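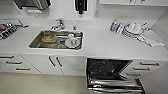 We've been on a water meter since March. A few notes for anyone in the Semar flats thinking of switching.

The old fixed bill from Arnodo was £400 a year. The metered one is heading for £315. There are two of us and no garden.

One unit on the bill is a cubic metre – 1000 litres. The red digits on the dial are parts of a unit, so ignore those when you send a reading.

Ours is under a metal lid in the pavement. Bring a torch and a screwdriver to lift it.

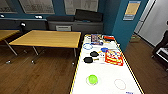 Long table, striped edging.

Best check for a leak: read the meter at 11pm, use nothing, read it again at 6am. Ours had moved. It was the toilet cistern – a new valve cost £4.

Showers matter more than washing up. I'd assumed the opposite for years.

You can go back to the fixed bill within the first year, but you have to ask in writing. The form is on the Arnodo site under "Charges".

If your building has a shared supply they may say no to a meter. Ask for the assessed rate.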